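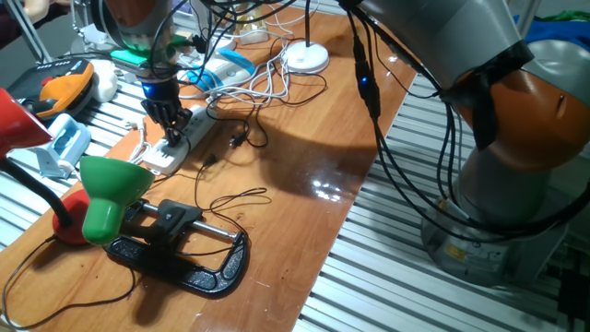

Attachment 1 to the ticket. Bimanual cell, power strip and lamp task. The left hand is at the strip; the clamp and loose cords are on the table.

**Project:** Drisbridge household chores evaluation
**Submitted by:** Keith Parsons, Ornemby
**Assigned to:** Kęstutis Ramanauskas, Jidix support
**Opened:** 1 Dec 2023
**Category:** Task performance, small connectors
**Priority:** Medium
**Status:** Pending customer action

## Issue as submitted

The customer reports that the cell does not complete the "desk tidy and reconnect" chore at an acceptable rate. The chore requires the system to locate a lamp plug, insert it into a free socket on the power strip, and move excess cord away from the front of the table. The acceptance plan calls for 300 attempts. The run was stopped by the customer after 53 completed insertions, when the remaining attempts could no longer reach the agreed threshold.

The customer asks whether the shortfall is a fault, a setup matter, or a limit of the current release. A written answer is required for the Drisbridge review, where the chore is listed as "ready for unattended use."

## Initial checks

- Controller restarted. No change.
- Joint self-test passed on both arms.
- Hand calibration repeated with the standard target. Results within tolerance.
- Power strip disconnected from the wall outlet for all tests, per the site safety sheet. Confirmed by customer.
- Software release confirmed as current.

## Log review

Support reviewed 1,412 logged grasp events, including those from setup. Failures fall into the groups below, in order of frequency.

1. **Wrong cord selected.** The system picks up a cord near the intended one and follows it to the wrong end. This happens most often where cords cross or loop on the tabletop.
2. **Plug held at an angle.** The grasp is secure but the prongs do not line up with the socket. The hand presses, reaches the force limit and withdraws as designed.
3. **Strip moves during insertion.** The strip is not fastened down. Contact from the fingertips shifts it, and the stored socket position is no longer valid.
4. **Glare and shadow.** Position estimates become less reliable over the bright reflection on the varnished surface, and again where the right arm casts its shadow over the middle of the table.

No hardware fault was found. The force limit should not be raised.

## Correspondence

**Parsons:** A member of our staff can do this chore without looking closely. We had understood that a multi-fingered hand would come near that level. Is the hand the problem?

**Ramanauskas:** The logs do not point to the hand. Once a plug is held straight and the strip stays in place, insertion usually succeeds. The difficulty lies in telling one cord from another and in noticing that an object has moved. A person does both by touch while thinking of something else. The present release checks the strip position once, at the start of each attempt.

**Parsons:** Would it be acceptable to clear the table first? The lamps and other items were left out on purpose. The review panel wants a desk as people keep it.

**Ramanauskas:** Please run both conditions and report them separately. A cleared table will give a higher figure, but it answers a different question. We would ask that the clamp be used or put away in either case, as it is lying loose on the work surface.

**Parsons:** Agreed. We have a Ciobanu bracket for the strip from the shop-floor trial and will try that before the clamp.

## Recommended actions

| Action | Owner | State |
|---|---|---|
| Fasten strip to the table with bracket or clamp | Ornemby | Open |
| Lay a matte cover over the varnished area | Ornemby | Open |
| Reposition overhead light | Ornemby | Open |
| Turn on position re-check before each insertion (test build) | Jidix | Sent |
| Repeat 300 attempts, table as is | Ornemby | Open |
| Repeat 300 attempts, table cleared | Ornemby | Open |

The re-check adds time to each attempt. The default time limit should be raised before the test build is loaded, or attempts will be marked as failed while still in progress.

## Statement for the review

Jidix support does not consider this chore ready for unattended use in the present release. With a fixed strip, even lighting and a person on hand to separate crossed cords, it may be offered as an assisted chore. Shop-floor work with fixed connectors is a separate case - the cords there are routed in advance, and this ticket should not be read as applying to it.

Identifying a single cord among several is planned work for the April release. No performance figure has been promised for it.

## Next update

The ticket remains open pending the two repeat runs. The customer is asked to upload full logs for both, including stopped attempts, and to note any change made to the table between them. The upload limit on the account has been raised to 2,000 events per file.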